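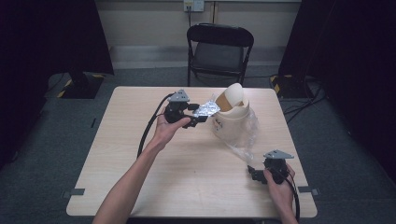 The Wrapping Drawer

My kitchen in Serkport has four drawers, and the third one I do not open in front of guests. It holds everything that once went around some other thing: foil folded in four, paper bags with a rolled top, bread clips, rubber bands, and clear plastic bags in a quantity I did not want to know. In March the drawer stopped closing. I took it out completely, carried it to the table and decided to learn how to live with it properly.

I grew up in a home where wrapping was washed and dried on the line beside the socks. When I moved to this country I was surprised that people put a bag in the bin after it had carried three apples for ten minutes. I became one of these people quite fast. Then, some years later, I became my grandmother again, but without her discipline. She kept things and used them. I only kept them.

So this is a report from one month of trying to do both.

I began with the foil, as it takes the most room for the least reason. A sheet that has covered a bowl is nearly always good for a second time. I wipe it with a soft cloth and warm water, lay it on the table and press it flat with the side of my hand, from the middle outwards. It will never be smooth again and it does not have to be. A sheet with holes in it I squeeze into a ball and use for scrubbing the oven rack. Foil that has touched raw meat I do not keep at all.

In our council area the loose small pieces of foil are not wanted in the recycling bin, for they fall through the sorting machine. They ask for a ball as big as a fist. I keep one growing behind the kettle, and it is a strange pleasure to add to it. Please check the rule where you live. My sister-in-law is one hour away in Bernow and her rule is different from mine.

Next came the stiff containers and the bags with a lining. For me these were the most difficult, as they look like paper and behave like something else. Coffee is often sold in them, and also nuts and flour mixes. The outside is pale and pleasant to touch, and when you fold down the top you find another colour inside. If a piece tears with a clean fuzzy edge, it is mostly paper. If it stretches, or a thin skin stays behind, then there is plastic in it, and it does not belong with the newspapers. I had been putting mine with the newspapers for years.

The good news is that these are the best ones to keep. The stiff wall stands up by itself. You turn the top over once or twice to make a collar and you have a small bin for onion skins, or a place for seed packets, or for the clothes pegs. I have three of them on the windowsill now. One holds the garlic, and it has made a better garlic pot than the ceramic one I paid $30 for at Mak, the kitchen shop by the ferry.

And then there were the clear bags.

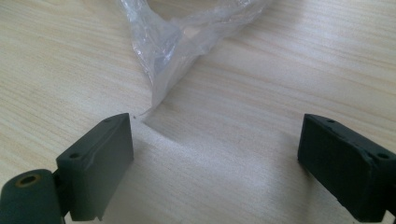

Thin plastic is stubborn. You smooth it, you turn around to fill the kettle, and it has opened itself again. I tried to fold the bags into triangles, as my neighbour does, and I lost my patience at the ninth. What works for me is the twist. I pull the bag through one hand so that the air goes out, give the open end two turns and put it in a jar with the tail pointing up. When I need a bag I pull the tail. It is not beautiful, but the jar closes and the drawer also closes.

A bag that is sticky inside I turn inside out, wash with one drop of dish soap and hang over a wooden spoon standing in a glass. The drying takes longer than you hope. If you put it away damp it will smell, and then the neighbours in the jar will smell too. Bags with a split in the corner I use for wet umbrellas or under the flower pots.

I was curious about the numbers, so I wrote a list on the side of the fridge. On the first evening I had 300 pieces of wrapping in the drawer and on top of the cupboard. By the end of the month I had 96 left, and I had used or properly recycled the others. I also weighed what we put in the kitchen bin. In the first week it was 2,766 grams without the food scraps. In the last week it was 969 grams. I do not say that this saves the ocean. It saves me one walk down the stairs, and I live on the fourth floor.

The larger change is in the shop. When I know I must wash and dry the bag, I look at the onions and ask if they need one. Mostly they do not. The Ellen market, which runs in the mornings behind the old customs building, lets you bring your own container for olives and cheese, and they weigh it before they fill it. I was shy the first time. The woman behind the counter wrote the weight on my lid with a marker, 655 grams, and told me that my container was too heavy and I should find a lighter one.

She was right, it was an old glass dish. I carry a plastic one now, also from the drawer.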